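Pirihi Data Collection – Issue Tracker
Home > Collection > Tabletop > Closed

Wrist stream goes stale partway through spoon episodes

Status: Closed – fixed
Priority: High
Station: Cernance
Reported by: Poonam Shakya
Assigned to: Kaede Hattori
Watchers: Seema Kashyap, Bent Vestergaard
Opened: June 10, 2019

Description

Spoon episodes recorded on Cernance are being thrown out by the nightly checker with the message "wrist stream not advancing". The overhead stream and the joint log from the same episodes pass. The operator doesn't get any warning while recording, and the episode saves as normal with a green mark next to it.

The set affected is the utensil set, spoon tasks only so far. I have 99 episodes in the current batch and the checker rejected 23 of them.

Steps to reproduce

Start a new session on Cernance with the utensil task list.
Record spoon episodes back to back without leaving the recording screen.
After a while, stop and run the checker by hand on the last few.

Expected: all streams have new timestamps all the way to the end of the episode.
Got: the wrist stream repeats one timestamp from partway through until the episode ends. The picture repeats too.

Tried so far: restarted the recorder, which clears it for a time. Restarted the whole station, same result. Swapped operators with Sarla, same result.

Comments

Kaede Hattori
Is the other station doing it? Fuven runs the same recorder build and the same task list. If Fuven is clean then I'd start with the cable.

Poonam Shakya
Fuven is clean. I ran the checker on everything from there in the utensil set and got no stale wrist streams. One episode failed for being too short, but that was me hitting stop by mistake.

Kaede Hattori
OK. Please reseat the wrist camera cable at both ends and record another short batch. Also look at the part of the cable that goes over the elbow joint. Clovimau (the old station) had a worn spot there and it gave us dropped packets, although those showed up as gaps and not repeats.

Poonam Shakya
Reseated both ends. No wear at the elbow that I can see or feel. Recorded a short batch and it went stale again near the end of it.

Sarla Rawat
Adding something from my sessions. It doesn't happen on the first few episodes after a restart, ever. It also seems to come sooner if I redo a lot of takes. I discard a take whenever the spoon turns in the fingers during the lift, so on a bad morning I may discard more than I keep. Could the discards be doing it?

Kaede Hattori
Could be. A discard closes the episode by a different path than a save. Can one of you do a session with only saves, and then one with only discards? Doesn't matter if the demonstrations are any good. Mark them as test so they don't end up in the training split.

Sarla Rawat
Done, both marked test.

Saves only: ran until I was tired of it, no stale stream.
Discards only, then one save at the end: the saved one was stale.

I repeated the second one to be sure and it did the same thing.

Kaede Hattori
Thanks, that narrows it a lot. The discard path isn't giving its image buffers back to the pool. When the pool runs dry the recorder keeps handing out the last buffer it has, with the old timestamp still on it. The overhead camera has its own pool, and a bigger one, so it would take much longer to show up there. I don't know yet why Fuven gets away with it. Will check the config.

Bent Vestergaard
From the training side: can someone tell me if any stale episodes got past the checker? We pulled a snapshot of the utensil set last week and a run is going on it now. The policy relies on the wrist view for the last part of the grasp, so if that view stops updating while the arm is still moving we're teaching it something wrong.

Poonam Shakya
The checker only fails an episode if the wrist stream is stuck for more than 2 seconds. Anything shorter gets through. So yes, there could be some.

Bent Vestergaard
Then I'd like to stop the run and pull again after cleanup. Please hold off on recording more spoons on Cernance until there's a fix. Fuven can carry on.

Seema Kashyap
Agreed. Poonam, please put the Cernance batch in quarantine, all of it, including the ones that passed. We'll sort out the good ones afterward. Don't delete anything – the joint logs are still useful for the timing work.

Poonam Shakya
Moved to quarantine. Dashboard count will look low until we put them back.

Kaede Hattori
Found the difference. Fuven has the pool size set by hand in its local config, left over from the bring-up tests, and it's far larger than the default. So Fuven leaks as well, it just never got to the bottom of the pool in one session. I've pushed a fix for the discard path to both stations. I also made the recorder compare each wrist timestamp with the one before it and show a red banner if it hasn't moved. Please update Cernance, remove any local overrides, and try Sarla's discard test again.

Sarla Rawat
Updated Cernance. No overrides on it to remove. Discard test twice as long as before, then a save. Wrist timestamps go up all the way through. No banner.

I then unplugged the wrist camera in the middle of an episode to see if the banner works. It came up right away. Plugging the camera back in doesn't clear it, you have to leave the recording screen and come back. Fine with me, but it should go in the operator notes.

Kaede Hattori
That's on purpose for now. I'll add it to the notes. Please attach one wrist image from an episode on the new build so we have it next to the checker output.

Sarla Rawat
Attached.

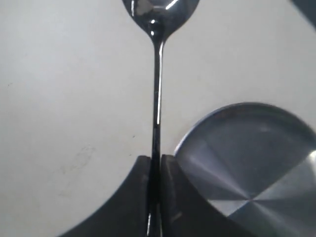

Attachment 1: wrist view, new build – spoon held upright by the handle, bowl at top

Checker output for the same episode:

wrist: advancing, ok
overhead: advancing, ok
joints: ok
length: ok
result: PASS

Seema Kashyap
Good. What is left before this can be closed?

Poonam Shakya
Rerun the checker on the quarantined batch with a tighter limit, put back what passes, and record replacements for the rest. Kaede, what limit do you want?

Kaede Hattori
Any repeated wrist timestamp at all is a fail. I changed the checker to match, so just run it with the defaults. Run it on the older Fuven sessions too.

Poonam Shakya
Ran it. The 23 from before fail again, plus 2 that had passed under the old limit. Both were short sticks right at the end, after the spoon was already lifted. The rest of the batch is out of quarantine. Fuven is clean under the new rule, old sessions included.

Bent Vestergaard
Were the 2 in my snapshot?

Poonam Shakya
One of them was. I sent you the episode name.

Bent Vestergaard
Got it, thanks. Snapshot pulled again without it and the run is restarted.

Sarla Rawat
Replacements recorded on Cernance, same spoon and same start positions as the rejected ones. All pass. I discarded plenty of takes along the way, so the new path got some use.

Kaede Hattori
Operator notes updated. The stale timestamp check is on for both stations. I opened a separate ticket for making the pool size the same everywhere, planned for July.

Seema Kashyap
Closing. Reopen if the banner shows up with the camera plugged in.

Status changed: In progress > Closed – fixed
Related: Pool size differs between stations (open)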